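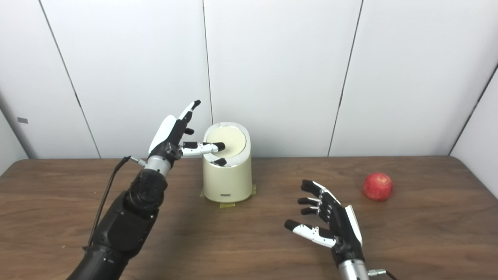 February, bench notes, bin task. Picking up from the threshold discussion with Indira.

**Setup.** Two arms, both hands mounted, small cream bin taped to the table, apple as the object. Task is open the lid, pick the apple, drop it in. Policy is the Molefe checkpoint from last week, trained on 693 teleop episodes. Two versions to compare:

- Nana: fixed-length action chunks, replans at the end of each chunk
- Brimora: same weights, but it cuts the chunk short when finger current on either hand departs from what the policy predicted

The question is whether early replanning helps on the contact-heavy part of the task, which is the lid. Picking the apple was never the problem.

**Protocol.** 100 trials per version, alternating in blocks so drift in the hand calibration hits both the same way. Apple placed by hand at one of the marked start points. A trial counts only if the lid opens, the apple goes in, and neither arm trips its torque limit. Time limit 80 seconds. I log the phase at failure (lid, pick, transfer, release) by hand in the Ivgate sheet, with one line of comment. No retries inside a trial unless the policy starts one on its own.

**Result.** Nana 64, Brimora 80. Nearly all of the gap comes from the lid phase. Nana's usual failure is that the fingertip stops short of the gap, the chunk keeps playing, and the hand lifts away as if the lid were coming with it. The other arm then goes for the apple anyway. Brimora notices the missing load, cuts the chunk and has another go at the gap. It doesn't always find it on the second go, but it found it often enough to matter.

Pick phase is the same for both within noise. Transfer too.

Release is where I expected trouble and I still don't have a clean story. Brimora had 7 failures there, more than Nana. My guess is that touching the rim reads as a surprise in the current signal, so it replans with the hand already over the bin and hesitates. Some of those ran out the clock. 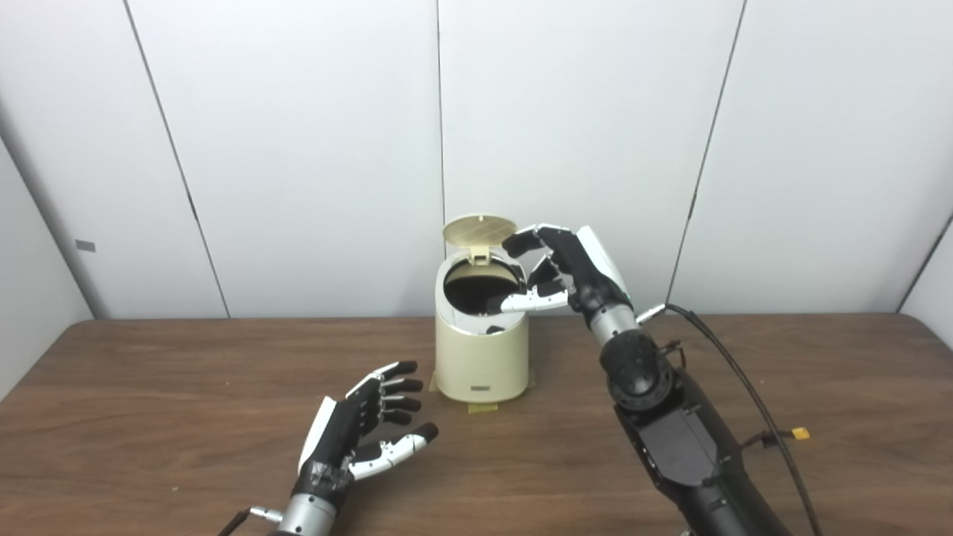
Release phase needs its own threshold, I think. The current signal there is noisy even on good trials, and a single cutoff tuned on the lid is too touchy once a hand is at the opening. I went through the wrist view for the release failures and the contact isn't obvious by eye in most of them. The head view is more useful for posture: with the lid back, the right hand over the opening and the thumb reaching into the dark of the bin, the fingers are curled down toward the rim and there isn't much clearance to play with. A small error in wrist height would be enough to touch. I want to plot commanded wrist height against finger current for those trials before changing anything.

**Things to be careful about**

Taping the bin down makes the lid easier than it would be otherwise. If the bin could slide, pushing at the lid would move it and the current signal would look different. Indira raised this and she's right, so the write-up has to say "fixed bin" everywhere we quote the numbers.

One object only. An apple is round and fairly forgiving to grasp, so the pick numbers say very little in general.

I scored the trials myself and knew which version was running. Indira will rescore a block from video without the labels.

**Next**

1. Separate release threshold, tuned on held-out teleop episodes, not on these trials.
2. Run Nana with a shorter fixed chunk. If that closes the gap, the current trigger isn't doing the work and we should say so – this is the control I should have run first.
3. Check left hand thumb zero before the next block. It read a little off at the end of the session.
4. Export the Ivgate sheet with the phase column. Indira needs it for the plots.

Logs are in the shared folder under brimora_bin, Nana runs in the same place with the other prefix.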